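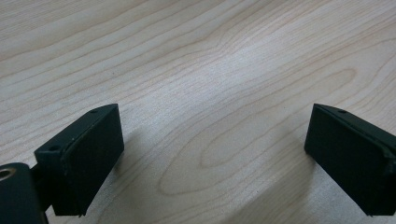

A gripper's two fingers over a bare wooden tabletop.

Wiping down a table is the chore I would hand over first, and I say that as someone who rather enjoys ironing. I have been reading a good deal lately about machines that will do our housework, from the hopeful people at Liltora and from Flanen, who have a laundry folder on the way, and I find I am cheered and doubtful in about equal measure.

Take the table. When there is nothing on it, I quite believe a machine could run a cloth from one end to the other. But my own table on a Sunday has a newspaper, somebody's glasses, the end of a loaf and a jam spoon stuck down by its jam, and every one of those wants picking up differently and putting somewhere else. My grandmother went into service in 1927, and she could clear a table for twelve while scolding the dog. Much of what she knew was in her fingertips!

Dreltemport says its machine has practised 1000 times on cups alone, and I do admire the patience of it. I would still like to see it manage 200 ordinary breakfasts in 200 ordinary kitchens before anyone asks me for money. Two stiff fingers can do a fair bit, I'm sure, and they will get better, and when they do I shall be first in the queue, jam spoon in hand. Until then the dishcloth stays on its hook by my sink, where I can reach it.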